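Right, rugby sevens thread, because I've been up since 3 am watching the Skokitz Sevens and I have no one awake to talk to. Mute me now if you need to.

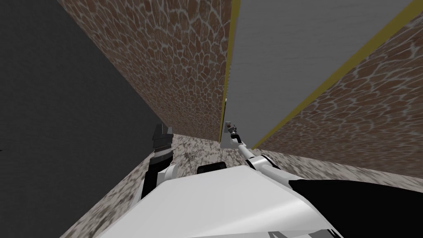
1/ Ankrah knocked out Nedico. ANKRAH. A club that only got into the main draw through the last qualifying spot, against the side everyone had pencilled in for the final. I had Nedico in my tipping comp and so did pretty much everyone else in it.

2/ First half was all Nedico, as you'd expect. Two tries in the opening few minutes, both out wide, both far too easy. 14-0 and I went to put the kettle on. Rookie error on my part.

3/ Came back with my tea and it was 14-7. Missed the try completely, had to catch the replay. Little chip over the top, lovely bounce, under the posts. The kind of thing you'd get yelled at for trying at my old club.

4/ Second half, Nedico cop a yellow for a deliberate knock-on. Fair call I reckon, though the commentators went on about it for ages. Ankrah score twice while they're a player down. 21-14. I am now standing in my lounge room in my ugg boots.

5/ Nedico get one back in the corner with the clock in the red, and the kick to level it is right from the touchline. Drop kick, no time to line it up properly – and it drifts wide. 21-19, full time. I yelled. The dog left the room.

6/ Can we talk about the defence though? Ankrah's sweeper must have covered every blade of grass out there. Three times someone in a Nedico jersey had a clear run and got dragged down from behind. My favourite player of the whole weekend and I only learnt the jersey number: 9.

7/ For those asking, yes, you can still get in for the finals in Skokitz. A mate paid 399 for the full pass, which made my eyes water, but it does cover both the men's and women's draws. I'll be on the couch with toast, cheers.

8/ Ankrah get Alerel in the semi. Alerel are massive and they've barely been tested, so my head says they win by two tries. But they're slow to get across when the ball goes wide, and Ankrah will have noticed that.

9/ My tipping comp, since a couple of you were cruel enough to ask: I'm now sitting 191st. I was in the top twenty before breakfast. Changing my semi tip to Ankrah, and I'll be back on here at half-time if my phone's charged.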